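Foro Cocina y menaje › Esmaltes y cerámica
Tema: Cuarteado fino en tazas de uso diario

venetari_13
Tengo un juego de gres esmaltado de Sistia con una red de grietas muy finas en el interior. Van al lavavajillas a diario. ¿Es defecto de cocción o desgaste?

cortes_gres
Cuarteado diferido. El esmalte contrae más que la pasta y queda en tracción; si además la pasta absorbe agua, se hincha y abre la red meses después. El lavavajillas acelera el proceso, no lo origina.

Nives Testa
Discrepo en parte. Con absorción inferior al 3 % la hinchazón por humedad es despreciable. Yo miraría antes el choque térmico – agua a 100 grados sobre taza fría. Las mías son color crema, de boca cuadrada con las esquinas suavizadas:

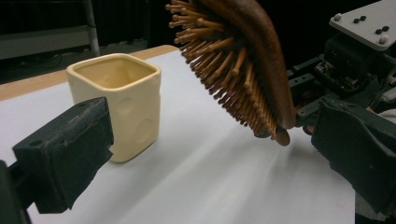 Re: Cuarteado fino en tazas de uso diario
cortes_gres
Ese 3 % hay que medirlo. Pesar en seco, hervir, dejar enfriar sumergida, secar la superficie y volver a pesar. El catálogo no sirve como dato.

venetari_13
¿Se pueden seguir usando?

Nives Testa
Para café, yo las uso. Para guardar comida, no.

cortes_gres
Yo las retiraría también para café. Haz la prueba de tinta: 30 minutos, aclarar y mirar si la red queda teñida.

venetari_13
Hecha con tinta Trevari. Queda teñida en dos de ellas. Peso las demás en mayo y pongo los datos.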